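Ticket: Reach and impression totals do not match after metrics update
Product: Harnisell Page Reports
Opened: 8/4/24
Status: Resolved
Priority: Normal
Component: Data import, social connectors

Reported issue

Customer manages 21 business pages for a clothing retailer, Besley, and pulls daily reach into a Harnisell dashboard. After the connector update, the weekly reach figure on the dashboard is higher than the figure in the network's own page manager. Impressions match. Link clicks match. Customer has already disconnected and reconnected the account, with no change.

Steps to reproduce

Open any dashboard with the Reach by Week widget.
Set the date range to a full calendar week.
Export the same range from the page manager.
Compare the two totals.

Expected: totals agree.
Result: widget total is higher on every page tested. The gap is larger on pages that post several times a day.

Support, first reply

We ran the same comparison on our test page, Irkell, and got the same kind of gap. Single-day values agree with the page manager. The error appears only when the range is longer than one day.

Reach counts unique accounts. A person who sees posts on two different days is one account in the weekly figure but appears once in each daily figure. The widget is adding the daily values together, so that person is counted twice. Before the update, the connector requested the weekly value as its own field. The new version requests daily values only and leaves the total to the widget.

Please send the connector build number and the time zone set on the workspace.

Customer reply

Build 2.160. Workspace is set to Eastern, pages are set to Pacific. Screenshot of the widget settings sent by email.
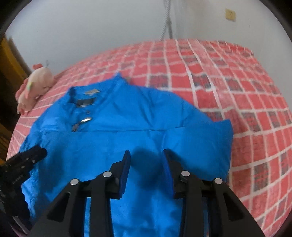

Can I fix the weekly number by adding the daily reach values myself and dividing by seven?
Dividing gives you the average daily reach, and weekly unique reach can't be worked out from daily totals. The weekly value has to be requested from the network as a separate field.

Support, second reply

Build 2.160 confirmed as affected. The time zone difference is a separate matter – it shifts posts made late in the evening into the next day, and it will move single-day values slightly once you look at hourly data. We recommend setting the workspace to match the pages.

Workaround until the patch is installed:

Go to Settings, Connectors, Page Reports.
Turn off Combine daily values.
Under Period, select Week and save.
Delete the cached range and run a manual import.

Manual import is limited to 50 requests per hour per workspace. With 21 pages and one request per page for each week, run two weeks at a time and wait for the hour to reset before starting the next batch. If the limit is reached, the import stops without an error message and the remaining weeks show as blank. Blank weeks are not zero reach.

Customer reply

Workaround applied. Weekly reach now agrees with the page manager on all pages except one, Azar. That page shows blank for the two oldest weeks.

Support, third reply

The import log shows the limit was reached before those two requests were sent. Run the import again for Azar only, with the date range set to the missing weeks.

Customer reply

Done. Values are in and they match.

Resolution

Cause: connector requested daily unique reach and the widget summed it. Fix is scheduled for the October release – the Week and Month periods will be requested directly again. Saved reports that were exported on the affected build are not corrected and need to be exported again.

Related setting: Combine daily values remains valid for impressions and link clicks. Leave it off for any widget that shows reach.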